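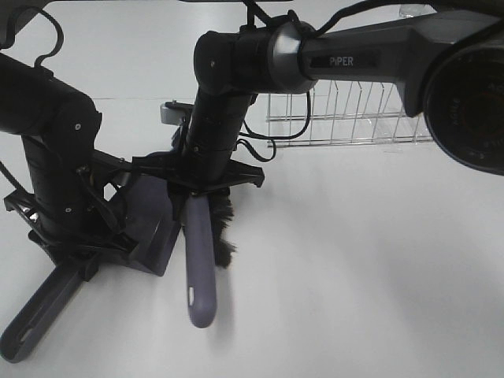 Could the Guild please say plainly whether a darned elbow disqualifies a sweater from the Turnumness collection, wrote one member after the winter mailing, because the lending form says "sound condition" and the workshop sheet says "repairs welcome", and the two cannot both be followed.

The Grikavine Knitting Guild thanks the member for raising the matter. The wording on the lending form dates from before the mending workshops began and was not revised when they were added to the program. The Guild has now adopted a single set of guidelines for repaired knitwear. They apply to all garments offered to the Turnumness collection and to all garments brought to the mending tables at Muñoz Hall.

Repaired garments and the collection

A repaired garment is in sound condition if the repair holds the surrounding fabric without puckering and if no loose stitches remain. The repair may be visible or hidden. The Guild does not prefer one over the other, and a contrasting colour will not count against a piece. Garments with open holes, felted patches that have stiffened, or seams held by safety pins should be mended before they are offered.

Members are asked to write the method of repair on the garment tag. "Darned", "Swiss darned", "grafted" and "reknit from cuff" are all sufficient. If the yarn used for the repair differs in fibre from the original, please write this as well. A wool sweater repaired with cotton will not wash as a wool sweater should, and borrowers have no means of knowing this from the outside.

Choosing a method

Woven darning suits holes at the heel, the elbow and the underarm, where wear is steady and the appearance of the stitches matters less than their strength. The darn should begin in firm fabric well outside the hole. A darn anchored in thin fabric will pull away along its edge, and the second hole is usually larger than the first.

Swiss darning, also called duplicate stitch, is intended for fabric that has worn thin and has not yet broken. The needle follows the path of the existing stitch. It is slow work on fine gauge, but it is the least noticeable of the common methods when the yarn is well matched, and it leaves the stretch of the fabric largely as it was.

Grafting and reknitting are recommended for cuffs and lower bands. Where a cuff has frayed all the way round, it is generally quicker to pick up the stitches above the damage, remove the ribbing and knit a new band downward. Members with sweaters knit from the bottom up should remember that the lower band will not unravel from its cast-on edge. A single stitch has to be snipped above the ribbing and the row drawn out from there.

Where a sleeve is worn at both the elbow and the cuff, please do the elbow first. The tension at the cuff is easier to judge once the sleeve has regained its shape.

Yarn for repairs

The Guild has placed a standing order for Vollent mending yarn, a wool and nylon blend sold on small cards. It will be kept in the supply cupboard at Muñoz Hall in 18 colours. Members may take what they need for a repair done at the tables. Cards for use at home are sold at $2 each, payable at the front desk.
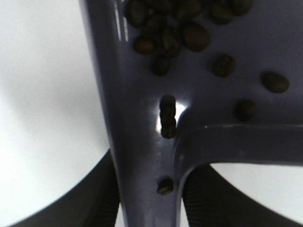
Page last updated: March 7, 2022

Members who have kept leftover yarn from the original garment should use it in preference to Vollent. Old yarn that has been stored in a ball ought to be wound into a loose skein, soaked and hung to dry before use. Yarn taken straight from a tight ball is stretched, and a darn made with it will shrink at the first washing. The same is true of yarn unravelled from a spare swatch.

Moth damage

Any garment with small scattered holes should be treated before it enters the building. Please seal it in a plastic bag and freeze it at home, allow it to return to room temperature inside the bag, and then repeat. Shake it out of doors and brush the seams, the underside of the collar and the inside of the pockets. Garments that arrive without this step will be bagged at the desk and sent home again, whatever their age or value. The Guild regrets any inconvenience but has a large amount of wool on open shelves.

Holes found after treatment may be wider than they first appeared. Moths often leave strands that are nearly cut through, and these give way on the first wash. It is worth laying the piece flat over a dark cloth in good light and running a thread around each weak spot before any mending is started.

Washing and blocking after repair

All repaired garments are to be washed once by the owner before being offered to the collection. Cool water and a wool wash are preferred. Press the water out in a towel and do not wring. The repaired area should be eased into place with the fingers while damp; pins may be used, but must be rustproof and must be removed before the garment is handed in. Steam may be used on pure wool. It should be kept away from acrylic, which goes limp under heat and will not recover.

Stranded colourwork needs additional care. The floats behind a repaired area should be caught down or replaced, as a broken float will snag on a ring or a button and draw the pattern out of line. Where more than one float is missing, members are encouraged to bring the garment to the tables before attempting the front. A mend completed on the right side often has to be taken out so that the back can be reached.

Lending terms

Repaired garments are lent on the same terms as all others in the Turnumness collection. The loan period is 24 days. Borrowers are asked to return the piece unwashed, with a note of any new wear, and should not try to correct an existing repair. A replacement charge of $100 applies to garments that are lost. No charge is made where an old darn has simply given way in ordinary use.

Garments may be lent for study, for display or for wear. Pieces tagged "study only" have a repair that the owner considers fragile, and these will not be released for wear in any circumstances. Owners may change the tag at any time by notifying the front desk.

Mending tables

The tables are open to all members during regular hall hours. Please bring the garment clean, together with a blunt needle suited to its gauge and any yarn that was saved. Darning mushrooms, small looms and magnifying lamps are available on site and are to stay there. Beginners are advised to practise on a swatch before working on a finished piece, and scrap swatches are kept in the lower drawer of the supply cupboard for the purpose.

The lending form has been reprinted with the new wording. Copies of the old form will be accepted until the end of September, and no garment already in the collection will need to be registered again. Questions about a particular garment may be left in writing at the front desk, along with the garment's tag number if it has one.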